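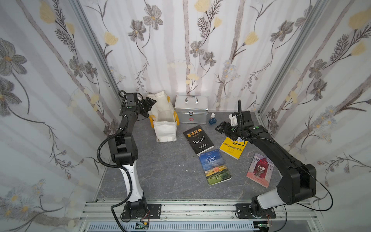
About Rundwood

Rundwood is a school library supply and rebinding service. We lend sets of set texts to secondary schools, collect them at the end of term, repair what can be repaired and send them out again. The collection stands at 1,902 titles. Loans last year went to 81 schools, most of them in regional areas without a full-time librarian.

What we lend

Sets are assembled to order from the catalogue. A standard class set is 30 copies of one edition with matching pagination, plus a teacher's copy. Mixed editions are supplied only on written request. Plays, short novels and poetry anthologies make up most of the catalogue. We do not lend workbooks or anything intended to be written in.
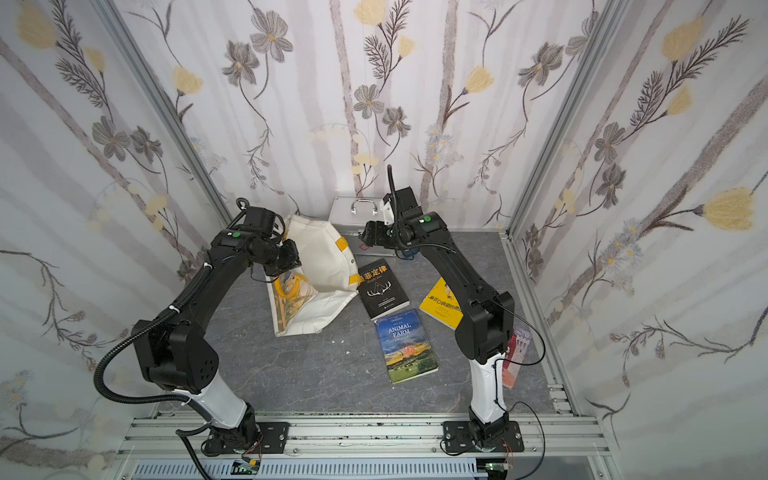

Orders close in November for the following school year. Late orders are filled from whatever remains on the shelves, and the edition cannot be guaranteed. Schools pay return freight on metropolitan loans; we pay it on all others.

Binding and repair

The bindery is run by Matěj Mikuš. Paperbacks are graded on return as A (shelve), B (repair) or C (withdraw). Grade B covers loose leaves, split spines and detached covers. Loose leaves are tipped in with PVA. Split spines are milled, reglued and clamped overnight, and the original cover is kept where the colour printing is intact. Last year 1,508 volumes passed through grade B. Hardcovers are resewn only if the sections are sound.

We use Pandmont board for replacement cases and Sarıgül cloth for the spines. Both have been standard here since the move to Plaltau, and samples are available to schools that want to match existing holdings.

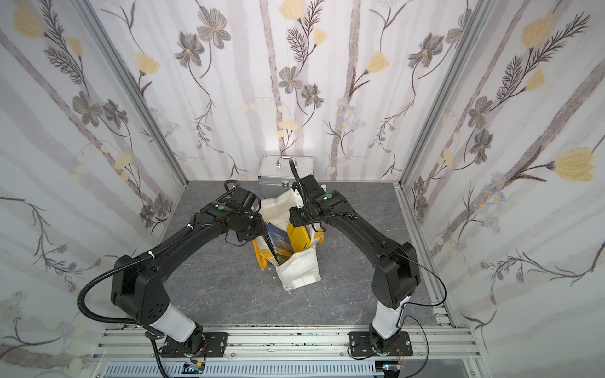
Small loans are packed differently from class sets. A class set travels in a lidded carton, spines down, with a packing list inside the lid. Orders of fewer than 13 books go out in a cloth bag. The bag is part of the loan and should come back with the books. Books go in upright, largest first, and the bag should never be filled above the seams of the handles — the stitching is the first thing to fail.

Catalogue and enquiries

Bit-na Moon maintains the catalogue and allocates sets. Each record gives the edition, page count, year of acquisition and number of copies fit to lend. Records are updated as returns are graded, so figures can change during a week. If a title is shown as "in bindery", it can be reserved but not dispatched.
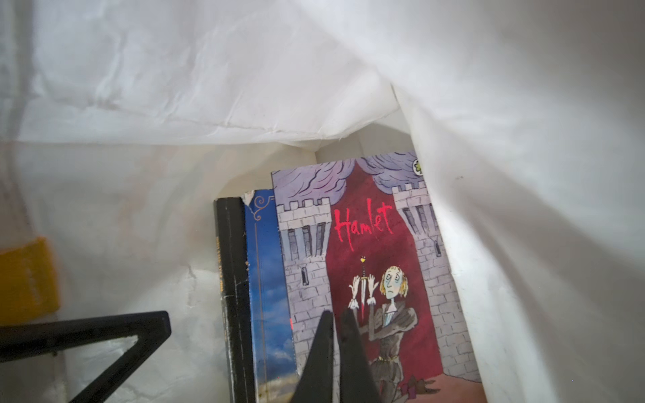 Visiting

The Plaltau store is open to school staff by appointment on weekdays. It is closed on Sunday and for the first two weeks of term, when all staff are on dispatch. Parking is at the rear, off the service lane. Bring your school's borrower number — sets cannot be released without it.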